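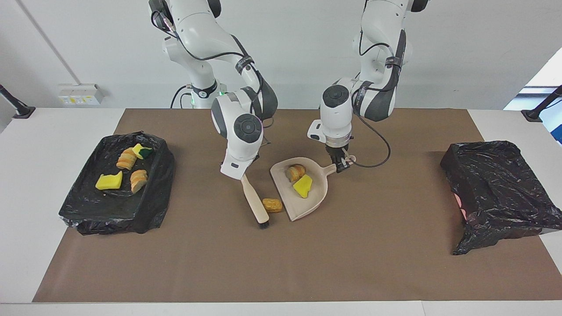
Dustpan and hand brush in use on a paper mat.

Ticket 732
Service: Skatik supply requests
Site: Fuentealba building
Reported by: Olga Urrutia, Building Services
Priority: Normal
Status: Resolved, monitoring

Summary
Supply requests for cleaning items entered in Skatik by staff at Fuentealba are accepted and given a confirmation number, but do not appear in the approval queue. The request remains in "Submitted" and no notice is sent to the approver. Requests for paper goods and office items from the same accounts are not affected.

Initial report
The reporter first noticed the fault when a request for hand brushes, dustpans and sponges had not been approved before the monthly cutoff. A second request, entered to replace it, behaved the same way. The reporter signed out, cleared the browser cache and tried a different workstation without success. No error message was shown at any point.

Steps to reproduce
Sign in with a Fuentealba requester account.
Open the catalog and choose Cleaning, then Hand Tools.
Add any item and submit.
Sign in as the approver and open the queue. The request is missing.

Log

9:10 a.m. Ticket received and assigned to Application Support. Reporter asked not to enter further copies of the request, as each one reserves stock at the warehouse.

9:45 a.m. Fault reproduced in the test system using the steps given. Permissions for the approver account were compared with those at the Clemulia site, where cleaning requests are reaching the queue normally. No difference found.

10:30 a.m. Mail relay ruled out. The notice is never created, so there is nothing for the relay to send.

11:20 a.m. Routing table reviewed. The cleaning category was split into 2 parts, Hand Tools and Consumables, during the January catalog update. Both new codes were added for Clemulia. At Fuentealba the table still carries the old single code – requests under the new codes therefore match no approver and are held without warning.
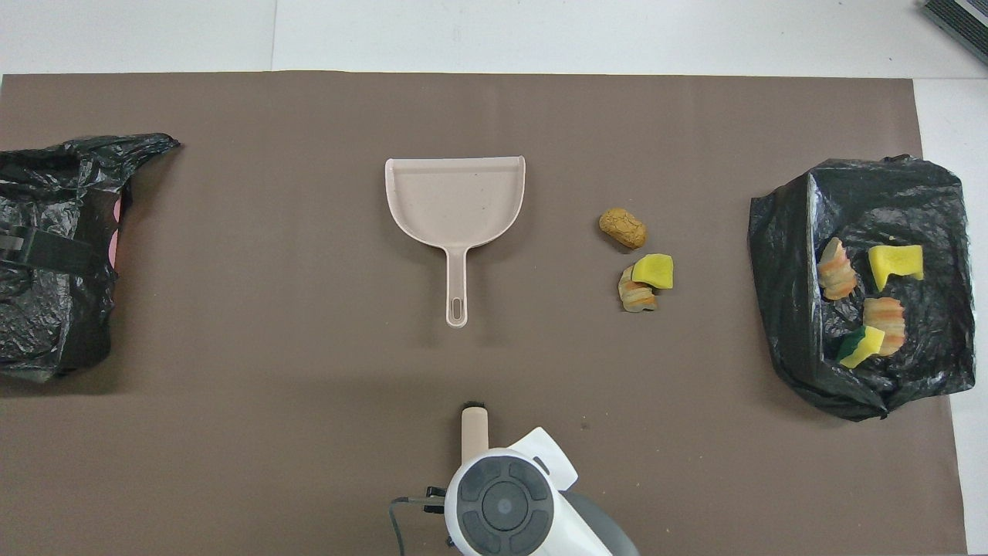 1:15 p.m. Both codes added to the Fuentealba routing table in the test system. A test request reached the queue and the notice arrived. Change approved for the live system.

2:40 p.m. Change applied to the live system. Held requests were released in batches of 80 lines to avoid flooding the approver's inbox. Duplicates were marked and returned to the requesters for cancellation.

3:25 p.m. Reporter confirmed that the original request is now in the queue. The duplicate was canceled and its stock reservation cleared.

Cause
Incomplete routing data following the catalog update. The import from Imum, which supplies the category codes, finished without errors and does not check whether each site has an approver for each code.

Follow-up
A report of unmatched codes will be run after every import – owner, Application Support. A request has been filed with the Skatik product team for a visible warning when a submission has no approver. Requesters at Fuentealba do not need to take any action on items already released.

The ticket will stay open in monitoring for 4 business days and will then close automatically. Replies sent before that time will be added to this record.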